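**Irnov hand-held gripper, model 2**

A two-finger gripper with a camera, carried in the hand and used to record examples for a learning system. No robot is needed while recording. The operator does the task, and the camera view is saved with the finger opening.

- Weight: 800 g
- Order code: 3068
- Recording time per charge: about 9 hours
- Fingers: black, sold in pairs

Start each recording with the fingers open and the work surface in view. 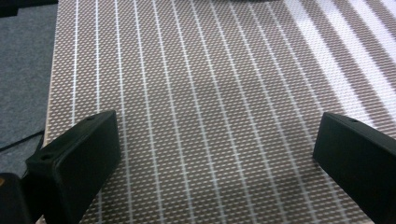 Keep the speed steady and close the fingers fully on the object before lifting. Failed attempts can be marked on the unit and sorted later.

Supplied from Custasbridge. Spare fingers are in stock again from September. For bulk orders ask for Elie Aoun.

Page updated 25 May 2019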